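May 7, 1999

Rain since before breakfast, and I have not minded one bit. I had meant to walk down to the post office in Pliltberg with the seed order, but the order can wait and so can my good shoes, and I sat at the kitchen window with the second pot of coffee and watched the gutters run over. The pears have dropped nearly all their blossom now. Last April we were still scraping frost off the cold frame in the mornings, so I suppose I should be grateful, and I am!

Jinlong Hao telephoned at ten to ask if I still had the Lultura songbook, the one with the green cover that the choir used the year we went up to Skosau. I said of course I did, and then spent an hour and a half finding it (it was in the piano bench, under the tablecloth I have been accusing my sister of borrowing). He wants the alto part for number 85, the one about the ferry, and I ended up standing in the hall singing it down the telephone to him with the cord stretched as far as it would go. My voice is rusty. He was kind about it, and then he sang the tenor back to me, and we went through all 4 verses like that, at long-distance rates.

It made me think about that trip. We took the early train, 368 miles with one change, and Mother had packed enough boiled eggs for the whole soprano section. I remember the church was so cold we could see our breath on the high notes, and a lady in the front row knitted straight through the Mass and told us afterward it was the finest thing she had heard since the war. I have the program somewhere. I must look for it, though not today, as I have done enough digging in benches.

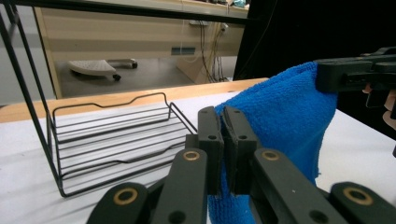
Evening

The rain let up toward five and I went out after all, just as far as the Wei bridge and back. The river is up over the flat stones where the boys fish, brown as tea, and it smelled wonderful, all mud and new leaves. I met the dog from the bakery but not the baker. Came home and had the rest of the barley soup with a heel of bread, and it was better than yesterday, as barley soup always is.

Paid the coal bill, 322, and put the stub in the tin. It is more than I hoped for and less than I feared. I have written Jinlong a proper letter to go with the alto part, three pages, mostly about the pears and whether anyone still has an address for our old accompanist. I do want to see her again before another winter. Now it is nearly eleven and I have that ferry song going round and round in my head, second verse only, and the lamp wants a new bulb. Must remember stamps.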